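**Strata by-law 5: hard flooring and the September amendment**

**primwood_secretary**

Owners are reminded that the amendment to by-law 5 was carried in September and has since been registered. Any owner proposing to replace carpet with timber, laminate, vinyl or tile must now lodge an application with the strata manager, Bendari, before work commences. The application must include the name of the installer, the underlay specification and an acoustic report for the finished floor.

The amendment applies to all 244 lots at Primwood. Kitchens, bathrooms and laundries are exempt where the existing surface is already hard.

**lot_673_owner**

I thank the secretary for the notice. I wish to place on record that the requirement for an acoustic report is excessive for a single room. I received a quotation of $673 for the test alone, against a study measuring little more than a garden shed. The owners who voted for this measure were told the cost would be modest.

(My user name is a former address and not a lot number, as has been queried previously.)

**kristiansen_wing**

With respect to the previous poster, the cost to the owner below should also be considered. Our ceiling in the Kristiansen wing transmits every chair leg and dropped spoon from the floating floor above, which was laid without approval. We lodged two complaints under the old by-law and were advised on each occasion that the wording was too vague to enforce.

The amended wording refers to a measured result. That is a considerable improvement, and I would not support any exemption based on the size of a room.

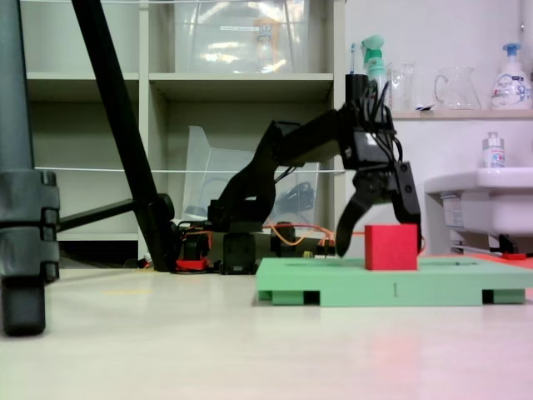

The position in respect of rugs remains unclear, however. The former by-law required that hard floors be "covered or otherwise treated" to prevent noise likely to disturb another resident. The new text omits that phrase. I would ask the secretary to confirm whether existing floors approved before September are still subject to it.

**primwood_secretary**

Floors approved before the amendment remain subject to the conditions of their original approval. In most cases those conditions include rugs in living areas and hallways. Owners who are uncertain may request a copy of their approval from Bendari.

**level_2_north**

I made such a request and received a reply after five weeks. The letter attached was for a different lot.

**lot_673_owner**

That has been my experience also. If the manager cannot locate the existing approvals, I fail to see how it will administer a more elaborate scheme.

On the technical question, the Sendeo underlay recommended in the newsletter is sold with a published rating. I consider that a supplier's data sheet ought to be sufficient for rooms without a bedroom beneath.

**kristiansen_wing**

I disagree. A supplier's rating is obtained on a particular slab with a particular ceiling below it. Our building has neither a uniform slab nor uniform ceilings — the older wing has plaster fixed directly to the concrete — and the same product may perform quite differently from one lot to the next.

**level_2_north**

Could a single test be accepted for several lots of the same construction? Neighbours on one floor might then share the expense.

**primwood_secretary**

The by-law requires a report for each application. A motion to permit shared reports could be put to the next general meeting, provided it is received in writing with the agenda items. The closing date is November 23, 2020.

**lot_673_owner**

I shall submit one, together with a motion concerning data sheets. I would be obliged if level_2_north would second the former.

**level_2_north**

I will second the motion on shared reports. I do not support the other.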